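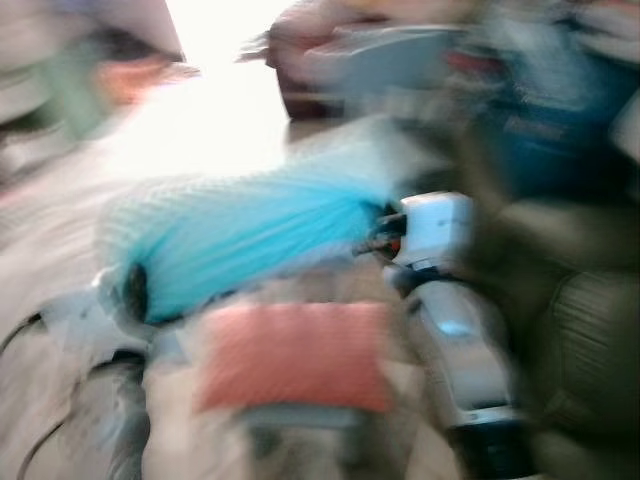 Chapter 4
A Morning at the Open Day

Before we get into joints and motors and all the drawing of triangles that this chapter will ask of you, I would like to take you along on a visit. I have been teaching this course for a good many years now, and I have found that students who have stood next to a working robot arm read the next forty pages very differently from students who have only seen one in a film. If you have a chance to go to an open day yourself, please go, even if it means a long bus ride and a sandwich lunch. If you can't, then borrow mine for a while.

The workshop was Penry, a small robotics outfit that opens its doors to schools and colleges every February. I went with a group of first-year students, most of whom had never been closer to a robot than a vending machine. We were met at the door by Sioned Foulkes, who runs the demonstrations and who talks, I am happy to report, even more than I do. She took our coats, told us where the restrooms were, told us again because two of us had been looking at the ceiling, and led us through to the back.

I had expected car parts. I think we all had. When you say "robot arm" to a room of eighteen-year-olds, they picture sparks and a car door swinging through the air. What we got was housework! The theme for the day was cleaning and tidying, and the tool in the gripper for the first demonstration was a brush with bright blue bristles.

"Anybody can pick up a brush," Sioned told us. "I want you to watch what happens to the other end of it."

I wrote that down on the back of my parking ticket, and it is more or less the subject of this whole chapter, so let me stay with it a little.

Think about your own hand for a moment. When you hold a toothbrush, the part you are holding and the part doing the work are two different places. You don't think about this, and you haven't thought about it since you were very small. You feel the bristles bend and you know, somehow, where they are. A robot arm has to be told. It may know exactly where its gripper is, down to a hair, and still have no idea where the tip of the brush has got to, and if the brush has slipped a little in the grip, then the tip has moved by a good deal more than the slip. The longer the tool, the worse it gets. We will call the working end of a tool the tool point, and you will be thoroughly tired of the term by the end of Section 4.3.

In the picture that opens this chapter the bristles are streaked from one side to the other and you can hardly pick out a single fiber. The pink object underneath is blurred too. Compare that with the sort of tidy line drawing you will meet in Figure 4.2, where the brush sits perfectly still and has a little arrow coming out of the end. Both are useful, but please keep the first one in mind when you are working with the second. A blurred view of a tool is what a camera-guided machine may have to make its decisions with, and those decisions can't always wait for a nicer view.

One of the students, Rhun Gape, asked the question I had been hoping somebody would ask, which was why you couldn't simply go slower. Sioned was delighted. She said you could, and that for the first year at Penry they did, and that visitors used to wander off to find the coffee. Then she handed the question over to Satish Singhal, who looks after the control software, and he gave us a proper answer. Going slower gives the camera a sharper view, he said, and it gives the arm more time to correct itself. But brushing is a job that depends on movement. Push bristles slowly across a surface and they bend and drag, and they don't flick anything loose. So you are stuck between two wishes, and the engineer's work is to find a speed that both can live with. There was a fair amount of nodding at this, and Rhun wrote for some time.

Satish also told us about the practice runs. The team had put the arm through 2,000 brushing strokes before they let the public anywhere near it, and then, after changing the way the brush was mounted, they threw out most of what they had learned and did 4,000 more. I could see this landing rather heavily on the students. It landed on me as well. We had driven over that morning with the idea that once a machine has been taught a thing it stays taught, and here was a man cheerfully telling us that a new connector between the brush and the gripper had sent him nearly back to the beginning.

The second half of the morning was hands-on. Seren Howells, who was then finishing her own training there, let each of us guide a practice arm through a stroke by moving a handle, and she gave us 20 minutes each, which sounds generous until you try it. My own efforts were poor. I kept watching the gripper when I should have been watching the bristles, exactly as I had been told not to do, and I pressed so hard at one point that Seren gently took the handle away from me. The students were very kind about it on the bus.

What you will learn in this chapter

Section 4.1 explains how we describe the position of a gripper in a room, using three numbers for place and three more for the way it is turned.
Section 4.2 adds the tool, and shows how to work out where the far end of it is.
Section 4.3 deals with soft tools such as brushes and sponges, whose ends don't stay put.
Section 4.4 is about speed and what a moving camera can and can't tell you.

Before you read on

Find a long-handled brush or a wooden spoon, and tape a pencil to the end of it so that the point sticks out. Hold it by the very end of the handle and try to write your name on a large sheet of paper. Now loosen your grip just a little and try again. Keep both sheets. We will measure them in Section 4.2, and you will need a ruler marked to at least 100 millimeters.

4.1 Where Is the Gripper?

Let us begin with the corner of a room. Any corner will do, so long as we all agree to use the same one.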